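자주 묻는 질문: 작업대 위 소형 물품 정리

이 페이지는 Detombridge 작업실의 공용 작업대 이용자가 자주 문의하는 내용을 정리한 것이다. 대상은 테이프, 소형 부품, 거치용 랙, 골판지 상자이며 공구 대여와 폐기물 처리는 별도 안내를 따른다. 문의 담당은 Pauline Fothergill이다.

작업대에 검은 천을 까는 이유는 무엇입니까?
밝은색 소형 부품의 식별이 쉽고, 상판에 생기는 긁힘이 줄어든다. 천은 벽에 닿는 선까지 펴서 깐다. 앞쪽에 주름이 남는 것은 허용하되, 랙이나 상자 바닥 밑으로 주름이 접혀 들어가면 수평이 틀어지므로 들어서 다시 편다. 세탁은 매달 한 번, 30도 이하의 물로 한다.

식기 건조용 랙을 작업대에서 써도 됩니까?
써도 된다. 살이 일정한 간격으로 배열된 랙이면 얇은 판재, 봉투, 설명서를 세워 두기에 적합하다. 다만 살 간격보다 작은 물건은 아래로 빠지므로 랙에 넣지 않는다. 주방에서 쓰던 랙을 가져올 경우 물때를 제거하고 완전히 말린 뒤 반입한다. 한번 작업대로 옮긴 랙은 주방으로 되돌리지 않는다.

랙과 상자는 어떻게 배치합니까?
랙 오른쪽에 얕은 골판지 상자를 붙여 놓는 배치를 표준으로 한다. 뚜껑이 있는 부품함은 랙 뒤 벽 쪽에 둔다. 사용 빈도가 낮은 물건이 뒤로 가고 손이 자주 가는 물건이 앞과 오른쪽으로 오는 순서다. 왼손잡이는 좌우를 바꾸어도 되며, 이 경우 사용 후 원위치할 필요는 없다.
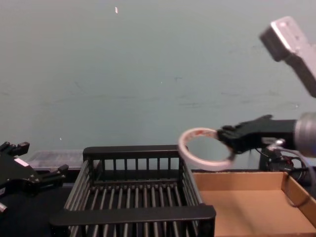
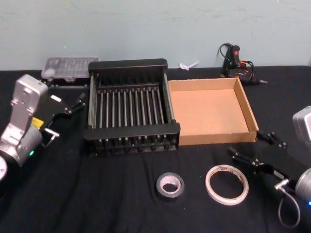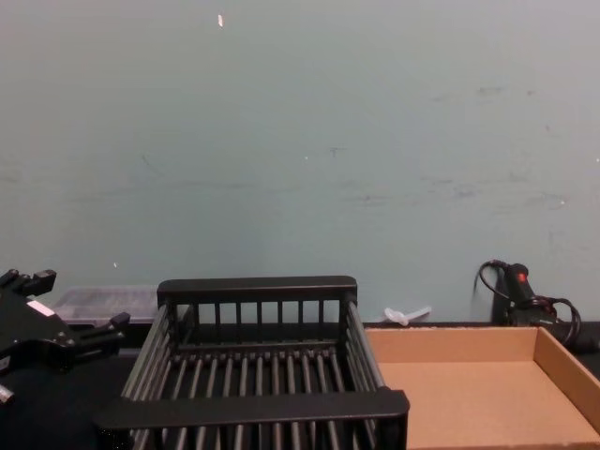 상자의 벽 높이는 어느 정도가 적당합니까?
내용물을 위에서 바로 집을 수 있는 높이면 된다. 깊은 상자를 쓰면 물건이 겹쳐 쌓이고, 아래쪽 물건은 재고 확인에서 누락되기 쉽다. 기존 택배 상자를 잘라 쓰는 경우 네 면의 높이를 맞추고, 절단면이 거칠면 종이테이프로 감싼다. 바닥이 처진 상자는 보강하지 말고 교체한다.

테이프는 세워서 보관합니까, 눕혀서 보관합니까?
상자 안에 눕혀서 보관하는 것을 원칙으로 한다. 세운 롤은 굴러가며, 랙의 살 사이에 끼우면 가장자리가 눌려 풀림이 고르지 않게 된다. 같은 폭의 롤은 두 개까지 겹쳐 놓을 수 있다. 접착면이 옆으로 밀려 나온 롤은 겹치지 않는다. 직사광선과 난방기 주변은 피한다.

다 쓴 테이프의 심은 어디에 둡니까?
종이 심은 종이류로 배출한다. 플라스틱 심은 작업대에 남겨 두지 말고 출입구 옆 회수통에 넣는다. 얼마 남지 않은 롤은 새 롤과 섞지 말고 먼저 소진한다.

칸막이 부품함에 라벨을 붙여야 합니까?
칸마다 붙일 필요는 없다. 반투명 뚜껑은 내용물의 윤곽만 보이므로 품목표를 작성해 뚜껑 안쪽에 넣는다. 품목표에는 규격, 최초 수량, 보충 기준을 적는다. Jerkix 목록 번호가 있는 부품은 번호를 함께 기재한다. 현재 등록된 품목은 137종이며, 등록되지 않은 부품은 임시 봉투에 넣어 담당자에게 전달한다.

부품함의 뚜껑이 잘 닫히지 않습니다.
걸쇠를 누르기 전에 칸막이 위로 올라온 부품이 있는지 확인한다. 힘으로 누르면 걸쇠의 얇은 부분부터 파손된다. 부품이 걸리지 않았는데도 닫히지 않으면 칸막이가 홈에서 빠진 경우가 대부분이다. 걸쇠가 부러진 부품함은 고무줄로 묶어 쓰지 말고 반납한다.

벽에 선반이나 걸이를 달아도 됩니까?
작업대 뒤 벽에는 부착물을 설치하지 않는다. 접착식 걸이도 같다. 벽면의 긁힌 자국이나 얼룩은 마른 천으로 먼저 닦고, 남는 경우에만 희석한 중성세제를 쓴다. 연마 스펀지는 도장면의 광택을 변화시키므로 사용 금지다. 재도장 요청은 Tindall 동 시설 창구에서 받는다.

천 위에 떨어진 작은 부품은 어떻게 찾습니까?
천을 털지 않는다. 랙과 상자를 먼저 들어내고, 벽 쪽에서 앞쪽으로 천을 천천히 당겨 주름을 편다. 이후 조명을 낮은 각도로 비추면 금속 부품은 대부분 확인된다. 자석은 전자 부품이 작업대에 없을 때만 쓴다.

한 칸에 몇 개까지 넣을 수 있습니까?
규격품은 칸당 100개를 상한으로 한다. 크기가 커서 뚜껑에 닿는 부품은 수량과 관계없이 뚜껑 아래 여유가 남는 선까지만 넣는다.

케이블은 상자에 같이 넣어도 됩니까?
테이프와 같은 상자에 넣지 않는다. 접착제가 피복에 묻으면 제거가 어렵다. 케이블은 한 가닥씩 감아 벨크로 끈으로 묶고 Jultelent 보관장의 아래 칸에 둔다.

정리 상태 점검은 언제 합니까?
매일 19시에 점검한다. 점검 시각에 사용 중인 작업대는 제외되며, 사용자가 종료 후 직접 점검표를 작성한다. 점검표 양식은 보관장 문 안쪽에 있다.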